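BENCH NOTES - GRIPPERS, ROUND ONE

5 May 2019

Quick one this time, I'm writing between runs and Trilok wants the controller back. Most of you have asked the same thing since the last newsletter, so - yes, we are finally putting the two finger sets against each other properly. Same arm, same wrist camera, same bench. Only the fingers change. That was the plan anyway.

The two sets, for those who missed it. Firby is the soft-pad set, wider, a bit of give in it. Merrick is the stiff black wedge, tapers to a point, no give at all. Merrick costs less and everyone in the room wanted Firby to win before we'd bolted anything on. Me too, I'll admit it.

What we're after is small household stuff. Round things, things with thin rods, things that stand up on their own and fall over when you breathe on them. Nermina picked the objects and she picked mean ones. The gold wire stand is hers. I had asked for a box.

Firby went first. Fine on anything round, no complaints. On thin rods the pad folds around the rod and then doesnt want to let go. Twice the stand came back up with the fingers on the release and went over sideways. Katherine tried opening wider before backing off, which helped, but then you need clearance on both sides and on a real shelf you won't get it. She also tried backing off slower. No difference we could see.

Swap took longer than the manual says. Six screws, one of them under the camera bracket, so the bracket comes off, so the camera has to be lined up again. If anybody from Fostow is reading, please move that screw. Lanying has now made a little printed jig for the bracket and we got it back to the same view on the first try after that. File is on the shared drive under brackets, take the newer one.

Then Merrick. First suprise was how little of the view it blocks. With Firby the pads sit right where you want to look. With the wedges you get the tips and the gap between them and still plenty of table past that, so you can line up by eye from the wrist feed alone. Ermira drove a whole set with the side monitor turned off, just to see, and said she didn't miss it until she went for the stand. 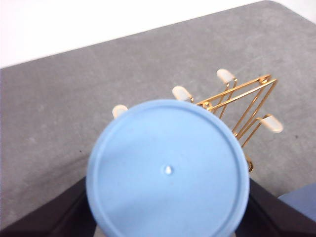
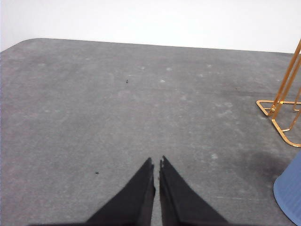

Wrist view, Merrick fingers. Top: the blue round piece between the fingers, gold stand behind. Bottom: fingers with nothing in them, stand off to the right.

Second thing, and this one matters more. Once there's something big and round in the grip the wrist camera is mostly looking at that thing. You lose the table right in front of you. Go to set it down next to something else and you're guessing at the last bit. Not a finger problem, Firby has it as well, but we only noticed with Merrick because everything before the grab was so clear. Trilok wants to tilt the camera up a few degrees. Katherine wants a second camera on the forearm. I want whichever one doesn't need another bracket.

Tilting costs you the fingertips, by the way. We tried it by hand, holding the mount, very scientific. You gain table at the far side and the tips slide down out of view. For round things that's maybe OK. For rods it's no good, you need to see the tips to know which side of the rod you're on.

Grip force. We ran the controller at 600 and at 800, whatever its units are (the Wandico manual says counts in one chapter and something else in the next, I've written to them). At 800 Merrick holds everything Nermina gave us, and it also leans on the light plastic more than I'm comfortable with. At 600 the plastic is happy and the rods will turn in the grip if you catch them off center. We've settled on 600 for now and being careful about where we catch the rods. Ermira thinks there's a setting in between and she's welcome to go find it.

Close speed we left at 7 on the dial for both sets. Should have tried others, ran out of afternoon.

Lighting - the white wall behind the bench is a nuisance. Auto exposure sees it and goes hunting, and then pale things wash out on the bright side. Lanying locked exposure by hand for the later runs and it was better. We should just do that from the start. Also somebody please lint-roll the gray surface before the next round, every speck on it shows up and the blob finder keeps telling me it's found a part.

Where that leaves us. Merrick for rods and for anything where you drive off the wrist feed. Firby still nicer on soft or odd shapes, and kinder if you come in crooked, which I do. Nobody's opinion of Firby has improved much though. I haven't put numbers on any of this becuase the runs weren't matched closely enough and Trilok would rightly have my head.

Round two is in June. Same objects plus whatever Nermina brings in. Before then I need:

- the spare Merrick fingers back, whoever has them
- someone to check the backup controller has the same firmware as this one
- a decision on tilt or second camera, Trilok and Katherine to sort out between them
- a longer cable for the wrist camera, the current one goes tight when the arm reaches left

If you want to come and drive for an hour, write to Ermira, she has the sign-up sheet. No experience needed but please read the e-stop page first. Both sides of it.

Trilok is standing behind me. More next month.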